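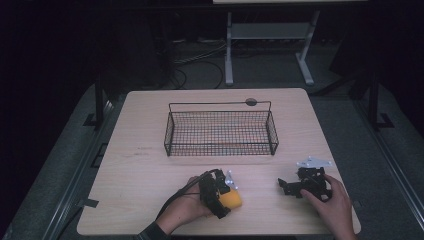 4. Posting a Job Opening in Femo

1. Sign in and choose Openings, then New. If New is gray, you are signed in as a Reviewer, and clicking harder won't help.

2. Type the job title. The limit is 48 characters, so "Senior Associate Field Investigator and Team Player" will have to lose something.

3. Fill in Hours, Pay Range and Location. Pay Range takes two numbers. "Competitive" is not a number.

4. Paste the description (700 words at most) and click Check.

5. Pick a hiring manager and click Publish. The opening appears on your careers page within 2 hours.

Note: Applicants get an automatic reply signed by the hiring manager. Read it before you publish. The default is cheerier than most managers.

Caution: Closing an opening rejects everyone still in it, by email, at once. To stop new applications only, use Pause.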